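Hosia 3323 Under-Sink Water Filter

Single-cartridge filter for cold mains water, supplied with bracket, push-fit connectors and housing spanner. Fits a standard kitchen base unit. Working pressure up to 3 bar. Cartridge life is 11 months in normal household use, less in hard water areas. Flush for 2 minutes after each change. Replacement cartridges are stocked at Grikbridge and sent out the same day if ordered before noon. 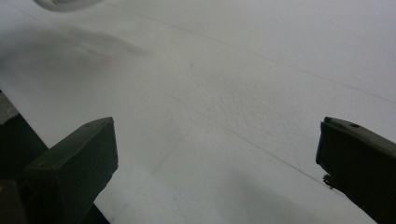
Can the housing be mounted on its side?
Mount it upright only, with the bowl at the bottom and clear space below for the spanner.

Comments

Fitted in June, no leaks so far. Spanner is a bit thin.

Does the older Rüegg cartridge fit this housing?

Mine needed a longer hose to reach the tap. Worth measuring first.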